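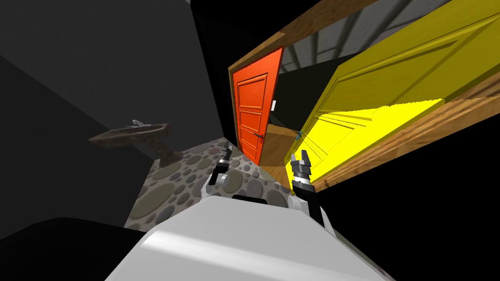 A simulated robot with its two grippers raised.

Skikach seating plan approved for Jillgate ground

May 7, 2023

Jillgate will reopen the east side of its football ground in July, after the club signed off a revised seating plan drawn up by the engineering firm De Haan. The stand will hold 898 seats in 9 blocks, with a separate entrance for visiting supporters.

The existing terrace was closed at the end of last season when an inspection found movement in the rear retaining wall. De Haan has since replaced the drainage behind the wall and recast the lower steps. Work on the roof is still under way, and the floodlight on that side will stay off until the new cable run has been tested.

Seats are being supplied by Skikach in two widths. The wider type is fitted in the front rows only — the rake of the upper rows does not leave enough legroom for it. Wheelchair bays are at pitch level, next to the tunnel, and each has a fixed seat for a companion.

Visiting supporters will use the turnstiles on Mill Road. Home supporters keep their present entrance, but the path from the car park now runs behind the club shop and is 100 metres longer than before.

The first match with the stand in use is a friendly against Tredach. Capacity on that side will be limited for the day while stewards check exit times. Season ticket holders from the old terrace can choose a seat before general sale opens, and the club office will write to them with a block number and a booking form.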